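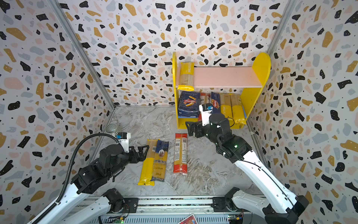

Heketti Foods to Sell Dried Pasta in Smaller Packs Starting in August

DRUMIRINE – Heketti Foods will begin selling its dried pasta in a smaller pack in August, the company said Monday. The new size is meant for people who live alone or cook for two, and it will be sold alongside the current family pack.

The smaller pack will come in 6 shapes: spaghetti, linguine, penne, fusilli, elbows and a short egg noodle. All are made at the company's plant in Drumirine from the same dough recipes as the family packs. Cooking times do not change.

Heketti tested the size last winter in 45 independent grocery stores. The company also mailed a survey to 1,000 households on its customer list. Shoppers who lived alone said most often that they did not finish a large pack before opening a different shape, and that half-used packs took up cabinet space.

"People told us they had three or four open packs at home with a handful left in each," the company said in a statement. "They wanted enough for a couple of dinners and then to be done with it."

The new packs will be filled on an existing line that was idle on the evening shift. Heketti will add 7 jobs at the plant to run it, including two in packing and one in maintenance. Hiring has begun, and applications are being taken at the plant office until 4 p.m. on working days.

Ranasinghe Distribution, which already carries the family packs, will deliver the smaller size to stores. Cases will hold fewer packs than before so that small grocers can order one shape at a time. Stores that stocked the test packs may keep their current shelf position and do not need to open a new account.

Grondura, the regional grocery chain, will carry all of the shapes from the first week. Independent stores can order by the case through Ranasinghe. The egg noodle will reach some stores later than the others – the plant runs it on a separate schedule from the eggless shapes.

Price per ounce will be slightly higher than for the family pack, reflecting the added packaging. Heketti said it does not plan to raise the price of the family pack or reduce its weight.

The company will print portion guides on the back of each new pack, along with two short recipes. The guides give dry amounts by cup for short shapes and by weight for long ones.

About Heketti Foods

Heketti Foods makes dried pasta, egg noodles and breadcrumbs at its plant in Drumirine. Its products are sold through grocery chains and independent stores.

Store owners with questions about orders should contact their Ranasinghe sales desk. Media requests can be sent to the Heketti Foods press office.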